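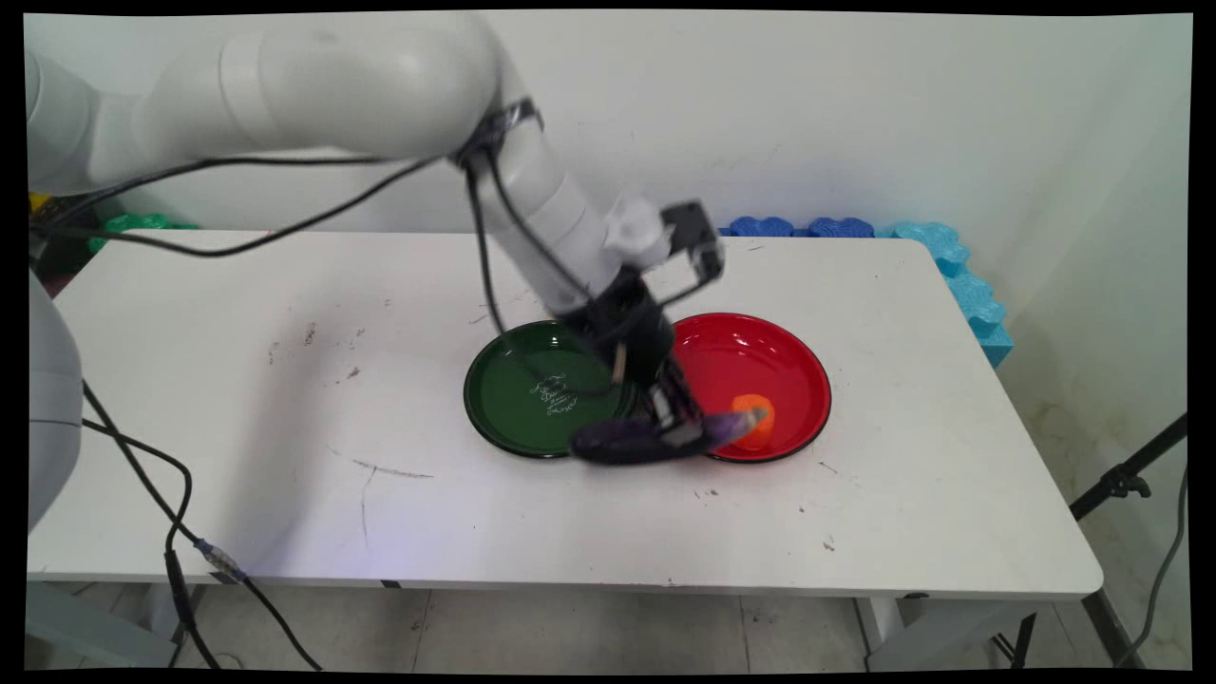

Many people asked me how we plan the money for a second arm station, so I write it in one thread. I am not a finance person. I only do the list and my boss signs it. (1/12)

First thing. The arm is the easy line in the budget. You ask for a quote, you get a number, you put it in. All the trouble is in the small things which you don't put in. (2/12)

For our first station in Tirkthorpe I forgot the wrist bracket for the camera, the longer cables and the stand with clamp. Each one is cheap. Together with shipping they were 2,968, and I had to explain this in a meeting. I did not enjoy the meeting. (3/12)

So now I have a line which is called "around the arm" and I put 3,000 there from the beginning. My boss asked if this is a real number. I said it is last year's number, made round. He accepted. (4/12)

Cables. Please measure with the arm stretched to the farthest place it must reach, with the elbow high, and then add more. We measured with the arm folded. Our cable goes in a big curve from the elbow now and I am fine with this, but the first one was too short and went in the drawer. (5/12)

Gripper. We got two offers, Stergiou and Clestum. Clestum was cheaper, but the fingers were sold separately, and the spare fingers also separately. When I wrote everything in one table the difference was very small. Ask always what is inside the box. (6/12)

We took Stergiou, mostly for the delivery time. Clestum said up to 12 weeks. Maybe it would be faster, but I can't plan with "maybe". (7/12)

The objects. People laugh at this line. Our task is sorting toy food onto plates, a green plate and a red plate, and the purple eggplant is the one I use for every demo. You need doubles of everything. Toys get lost, and then the shop has a different eggplant with a different shape and your old results are hard to compare. Buy 3 of each on the first day. (8/12)

Table. We have a plain white one with metal legs. It has scratches and dark spots already and I don't plan to replace it. I had a nice heavy table from the Drinano catalog in the first draft and took it out. With this money we can pay the spare gripper. For your work it can be different, if you need high precision then please don't listen to me. (9/12)

Foam mats, the puzzle kind in blue and green. We keep them along the back of the table. Very low price, and I still forgot them in the budget the first time. Now they have their own line too. (10/12)

What I still don't know how to plan: the hours. Somebody must mount, calibrate, write the first program, fix the first program. I put two weeks for the first station and it was much more. For the second one I wrote four weeks - we will see in October, when it should be running. If you have a good method for this, please write it to me. (11/12)

A few people wanted my table with all the lines. I will clean it, take out the prices which I am not allowed to show, and post it under this thread. It is in a simple spreadsheet, the column names are in English. Questions are welcome, I answer slowly but I answer. (12/12)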